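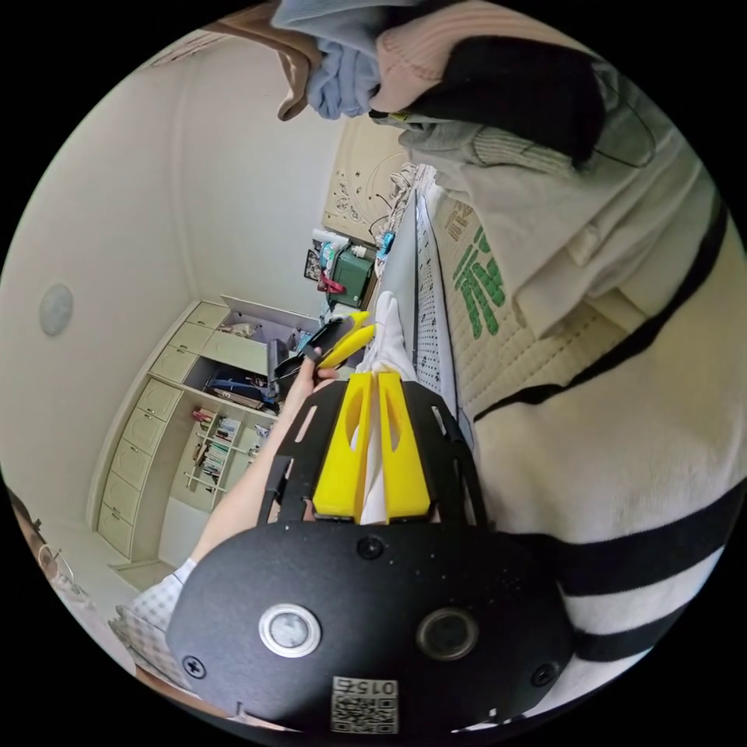
Nakine started putting housekeepers on the gripper shifts in March, and I want to hear from anyone whose employer has done the same. I clean and do laundry for them, mostly private apartments in Flarnness. On a gripper shift you do part of the normal job, but with the tool in your hand instead of your fingers, and it records what you do. The company wants a machine that can handle the clothes and bedding. Picking up a piece of white cloth next to the mattress, like in the photo, takes me no thought at all by hand. With two yellow fingers you have to plan where to pinch it. My wrist is sore and I'm slower, and I'd like to know what happens to our hours once they have enough recordings.

Reading time: 4 minutes

Posted 24/04/2018 by linencart

graveyard_hal
Do they pay you the same rate for it? When Barrientos did this in our laundry they called it training and paid the training rate until people complained.

linencart
Same rate. The problem is the room quota. They take 2 rooms off your list for a gripper shift and it should be 4.

Lesia Moroz
I'm a shift lead at Barrientos. The training rate was wrong and it got fixed, so I won't defend it. But I don't agree that this is the end of the job. We got the Ultstead folding machine and the towel people moved over to checking, stain work and deliveries. Our head count stayed the same.

graveyard_hal
Head count stayed the same because people who left weren't replaced until the new contract came in. Then the new contract was bigger and we did it with the same crew. That's fewer jobs per towel however you add it up. I liked folding, too. You could talk while you did it. Now I stand by a machine with ear plugs in and clear jams.

Lesia Moroz
I'll give you the noise. The shoulder complaints went down though, and I'm the one who fills out those forms.

moptop77
A folding machine gets the same towel over 200 times a shift. A bedroom is a different thing. You get sweaters, knits and sheets all in one pile, and toys mixed in with them. I don't see a machine doing that soon. I'd take the gripper shifts while they last.

linencart
That's sort of my point, moptop. The mixed stuff is what they want. Another one of the work:

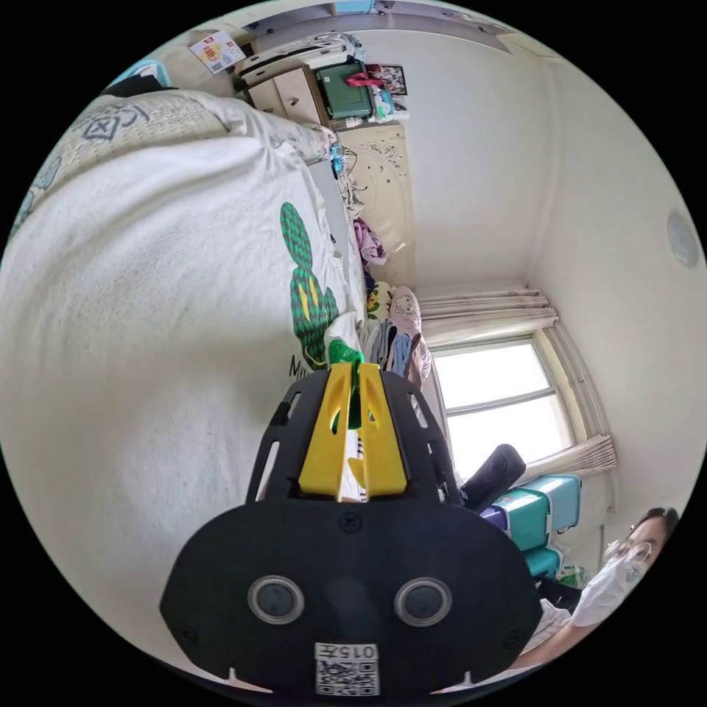

Clothes and a pink stuffed toy on the far side of the bed, something green in the gripper.

moptop77
OK, that's a real bedroom and not a test bench. I still say it's years off.

pressroom_dee
Maybe years, but the skill is the thing we get paid for and they're recording it. Our people asked for a flat 100 a month on top of wages for anyone who records. We didn't get it. We did get it in writing that the recordings can't be used to grade our speed. Ask for that one first.

linencart
I didn't know you could ask for that. A supervisor already told one of the new hires she was slow with the tool.

Lesia Moroz
That shouldn't be happening. Slow with the gripper says nothing about how she cleans. Put it in an email so there's a record.

graveyard_hal
And ask what happens to the quota after. Get a number. "We'll review it" is what we were told.

pressroom_dee
For the wrist, switch hands halfway if they let you. Some sites won't because they want everything done right-handed. A long break in the middle did more for me than the brace.

linencart
We're allowed to switch. I'll try it. I'm meeting with the office about the quota and the speed thing, and I'll post what they say.

moptop77
Ask if they need more people for it too. I'd sign up.

We use cookies to keep you logged in and to count visits. By continuing to use this forum you accept our cookie policy.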